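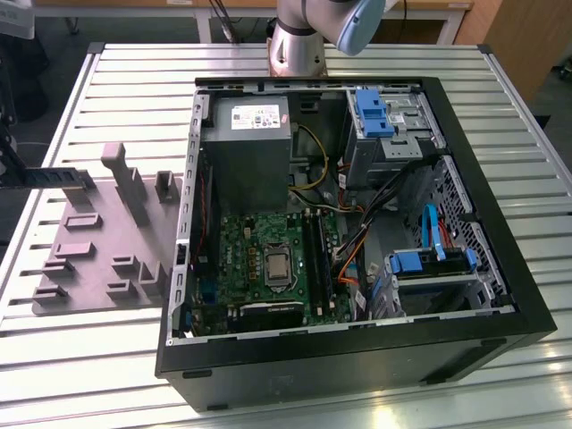
Desktop tower with the side panel off, on the slatted bench.

Computer refurbishing: February update and call for towers

2025-02-25

The Brallton reuse shop has taken in 143 desktop towers since the last newsletter. Of those, 59 have been tested, cleaned and passed on to households and to the homework room at the Numance branch. Another 69 were stripped for parts. The rest are on the shelves waiting for a turn on the bench.

Most of what comes in is older office equipment. The cases are heavy and black outside and plain sheet metal inside, and they are easy to work on. Many hold their drives with blue plastic clips and a blue latch, so a drive can be taken out without a screwdriver. If you are new to the bench, start with one of these. On most of them, blue plastic marks a part that is meant to be moved by hand.

Aurelio Carrasco has rewritten the intake sheet, and the new version is taped inside the parts cabinet door. The order of work is now as follows.

Unplug the tower and hold the power button in for ten seconds. Lay the case on its side with the removable panel facing up. Take the panel off and write the tower number on it in pencil, so that it goes back on the right case. Panels from two models that look the same often don't fit each other.

Look before you touch anything. Check the power supply label and copy the wattage onto the sheet. Check the capacitors on the motherboard for swollen tops. Note how many memory slots there are and how many are filled. If there is an expansion card, write down what kind it is and leave it in place for the first power-on test.

Blow out the dust at the back door, not at the bench. Hold the fan blades still with a finger while you do it. The vent grilles clog first, and a soft brush works better on them than air does.

Take out the hard drive before any other part. Unplug the data cable at the drive end and leave the other end on the board. Drives go straight into the gray bin for wiping. No tower leaves the shop with the drive it came in with unless the wipe sheet is stapled to its intake sheet. We had two go to the shelf in January without one and both had to be pulled back.

Don't lift the processor out. If the heatsink is already off, wipe the old paste from the top of the chip with alcohol and a lint-free cloth, close the lever if it is open, and put the tower on the "needs paste" shelf. Aurelio does those in a batch.

Never open a power supply. A bad one gets unscrewed whole and goes in the recycling cage.

On cables, please stop cutting the ties off the long bundles unless you need the slack. Loose wires end up against the fans, and it takes longer to dress them again than it did to clean the case. Data cables come in several colors and the color has no bearing on what they do, so any good one can go back in. Toss any with a cracked plug.

What we can use now: desktop memory of any size, solid state drives, flat screens with their power cords, and wired keyboards. We have 295 loose power cords and don't need more unless they come with a machine. We can't take tube monitors or printers.

Towers can be left at the side entrance on Batista Street during shop hours. Please tape a note to the case saying whether it worked when you last used it, and include the password if the machine has one set at startup. Evar Hardware has screws and thermal paste set aside for us at the front counter, under the shop's name. If you pick any up, put the slip in the tray by the sink.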